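Canned Food Questions, Answered

Hi! I'm Krisztina, and I write mostly about keeping a small kitchen from swallowing me whole. My post on storing cans in baskets brought in over 200 messages, so I've pulled the ones that keep coming up into one page.

Why baskets and not just a shelf?
My cabinets are deep and I'm short. With a basket I pull the whole thing out, grab what I want and shove it back. Before that I owned tomato paste from two apartments ago (don't ask).

What kind should I buy?
Plain plastic with holes in the sides and a slot you can get your fingers through. The holes mean crumbs and dust shake right out, and it rinses clean in the tub. I tried a fancy wire one from Pladine and the small cans kept tipping over in it, so back it went.

Do you lay cans down or stand them up?
Up, always! Big ones along one side and little ones along the other, so the short ones don't vanish behind the tall ones.
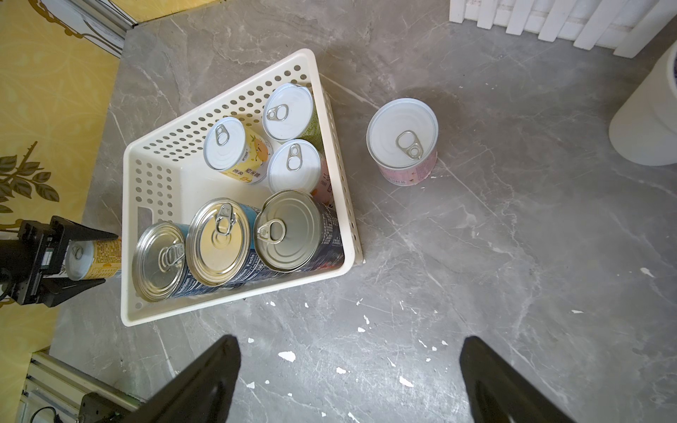

I also do the sorting on the floor. I know, my knees complain too, but the counter is never clear enough and I like having room to set things down while I think.

But then I can't read the labels!
Fair, and Na-rae Ra wrote me a very funny email about opening peaches when she wanted beans. If your cans all look alike from the top, put a strip of masking tape on the lid and write on that. I only bother with the ones I mix up.

How full is too full?
If you have to wiggle a can to get it out, take one out and leave it out. And lift the basket before you decide you're done, cans get heavy fast.

What about dented cans?
A small shallow dent on the side I use up soon. Anything bulging, leaking, rusty or creased along the seam goes in the trash, no tasting.

How often do you redo it?
Twice a year, in May and again before the holidays. Soo-ah Jang does hers every grocery trip and I admire her from a distance.

Can I send you a picture of mine?
Please do! The contact form is at the bottom of the site, and I read everything, even if it takes me a week or 2 to write back.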